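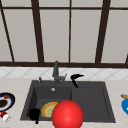 Our water bill for June came to $274. The one before it was $106. There are two of us in the house and we don't have a pool, so I spent most of a week finding out why. Posting what I learned in case your bill jumps too.

First thing I did was read the meter myself. Ours is under a metal lid by the sidewalk. I turned off every tap, wrote down the number at 10 p.m. and read it again at 6 a.m. It had gone up 163 gallons with the whole house asleep.

Next I put food coloring in both toilet tanks and left them alone for half an hour. The upstairs bowl was clean. The downstairs bowl had gone blue. The flapper had a warped edge and water was going straight past it into the bowl.
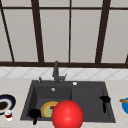

Can a toilet leak that much without making a sound?
A worn flapper can pass water all day in a thin sheet down the inside of the bowl. Ours only made noise when the tank refilled, and we had stopped hearing that.

The new flapper is a Prusex, from the hardware store on Skornia Road. Turn off the valve behind the toilet, flush, unhook the old one from the two pegs, hook on the new one. Leave a little slack in the chain. I left too much the first time and it got caught under the flapper.

I did the overnight meter test again after that. Same number at 6 a.m. as at 10 p.m.
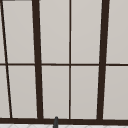
Then I called Fulico, our water company. They have a leak adjustment form. You send the receipt for the part and two meter readings, and they may take off part of the overage. Ours is still being reviewed.

I read the meter on the first of the month now and keep the numbers on a card inside the pantry door.

Recent posts
Replacing a hose bib washer
What the sewer line on your bill covers
Wan shower valve, one year later
Draining a water heater
Where to find your main shutoff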